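August 17, 2019
Kitchen bench, chopsticks and condiment row

Started late, after the Plusley delivery was put away. Wanted to finish the chopstick sorting before lunch and get the counter back into a state where two people can cook on it without reaching over each other.

The chopsticks came out of the drawer as one heap, the way they always do. Old ones from the Prornulwood flat, the newer set from Vass, and a few strays that match neither. The plan was the same as in December: everything into the big white bowl first, then out onto the cloth for pairing, then back in the drawer in bundles. The bowl is the right size for it. A stick laid across it can be picked up from the middle without scraping a knuckle, and the tall rim keeps them from rolling off toward the stove.

The grid cloth went down on the right side of the counter. I like it for pairing because the black lines give something to lay a stick against, and a short one shows up right away next to its neighbor. On the bare white counter the pale wood is harder to judge, especially at the thin end.

Notes on handling, for whoever does this next:

Take from the top of the pile. Pulling one from the bottom shifts all the others and two or three end up pointing the wrong way.

Lift upright, then tip. A stick lifted flat catches on the rim.

Keep the thick ends facing the same way on the cloth. I didn't do this for the first few and had to turn them all.

If one drops, leave it until the one in hand is set down. 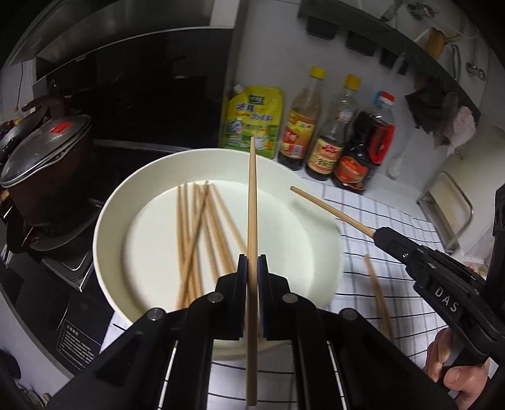

Plindness wrote back on the shared page to say that pairing by length is a waste of a morning, and that the only thing worth checking is the tip. Worn tips slip on noodles no matter how well the lengths agree, and a pair that is off by a hair will never be noticed at the table. The suggestion was to run a thumb along the last bit of each stick, throw out anything fuzzy, and bundle the rest as they come.

I half agree. The thumb test is quick and I did it on the second pass. It found two with raised grain near the tip, both put aside for plant stakes. But I still want the lengths matched. The Vass set is a little shorter than the Prornulwood ones and when they get mixed I feel it every time, mostly when picking up something round. Will keep doing both checks and see if it gets tedious.

Condiments. These stay along the back of the counter for now. I tried them in the cupboard over the summer and they just migrated back out one by one. What works is a single row against the wall. The pouch with the green cap stands up without help, which I didn't expect of a pouch. The two clear bottles with yellow caps are easy to mix up when you're in a hurry, so go by the labels: one is red and yellow, the other is amber with a red band at the top. The dark sauce with the white and red cap goes at the right end.

Wipe under them when the cloth comes up. There was a sticky ring last week and it had collected crumbs.

Stove side. The brown pot keeps its place on the burner with the glass lid on. It is too heavy to keep lifting in and out of the low cabinet. I haven't taken the little red sticker off the lid. It will need warm water and some patience, and I don't want to use a blade on the glass.

Drawer. Lined it with a fresh sheet of paper and cut a strip of cardboard to split it lengthwise. Chopsticks on the left, long spoons and the strainer on the right. The divider leans a little. A second strip folded into an L would probably hold it, but I was out of cardboard by then.

Left to do:

Rubber bands for the bundles. The ones in the jar are dry and snap.

Wash the grid cloth by itself, cold.

Check whether Vass still sells that set in single pairs. If they only do the large box, skip it.

Move the strays to the picnic bag. They don't need to match anything in there.

Stopped at noon. Bowl rinsed and upside down on the rack, drawer closes properly again.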